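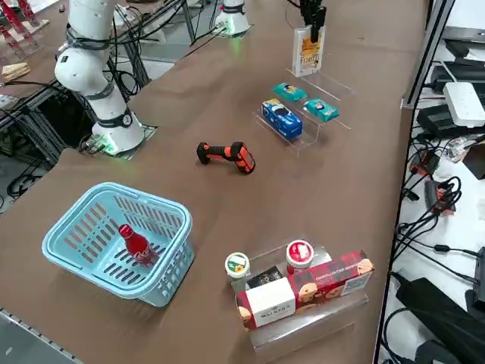
Glue log, September, starting 7:40 a.m.

Back on the carton adhesive question, which I had been told in August was closed. It is open again in the same way the cartons are.

Background for anyone reading this later. Clirno ships its dried soup in a tall folding carton with a tuck top and a glued bottom. The bottoms let go in storage. Nakik makes the board, Zaki makes the glue, and each has sent us a polite letter explaining that the trouble is with the other one. We have both letters in the binder. They use the same font.

Today's batch is lot 3451, uncoated board on the inside, thin varnish outside. I cut the test strips across the grain first and then along it, because last time I mixed the two and spent an afternoon admiring a trend that was my own scissors.

Conditioning

Strips went in the humidity cabinet overnight. The cabinet door has to be leaned on until it clicks. It did not click. The chart shows a nice steady line until a little after midnight and then a slow slide down to whatever the building was doing. I'm keeping the strips and marking them "semi-conditioned," a term I have just made up and intend to defend.

Peel tests, morning

Ran 6 strips with the old glue and 6 with the new. Old glue tore fiber on every strip, which is what we want: the board gives up before the bond does. New glue came away clean on 2 of them, shiny on one side like tape off a window. Both clean ones were from the edge of the sheet, where the varnish wraps over a little. I'd been ready to blame Zaki and had a sentence half written. Crossed out.

Held a clean one under the lamp and you can see the varnish line with no magnifier at all. So the glue is being asked to stick to varnish, and it is declining, as I would.

Open time

Timed how long the new glue stays usable after it goes down. The data sheet gives one number and the back of the same data sheet gives another. Mine landed between them, so everyone gets to be a bit wrong. Thicker beads buy more time but squeeze out of the flap and stick the carton to its neighbor - Clirno has complained about that too, in a separate letter.

Note to whoever borrowed the bead gauge: the hook is still there, by the sink, waiting. 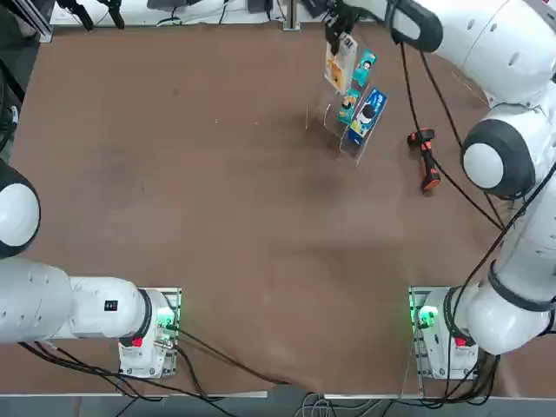
Afternoon, 2:15

Wiped the varnish edge on a few strips with a barely damp cloth of alcohol and repeated. Fiber tear, all of them. Nobody is going to wipe cartons by hand on a packing line, but it does tell me where to point.

Options as I see them:

- Ask Nakik to pull the varnish back from the glue flap. Cheap for us, annoying for them.
- Ask Zaki for the grade that bites through varnish. The sample tub from the spring is on the second shelf, labeled 103 in marker. It smells like a new shower curtain.
- Move the glue line inward on the flap. Ateck owns the gluing head and will want a drawing, then a meeting about the drawing.

I lean toward the third, meeting and all. Will run tub 103 anyway while I have strips left, with the window open.

Still to do

Recut from the middle of the sheet and from the edge, and label them before cutting this time. Repeat the overnight hold with the door clicked. Wash the glue pot, which I left soaking and which has now formed the strongest bond of the whole project, to its own lid.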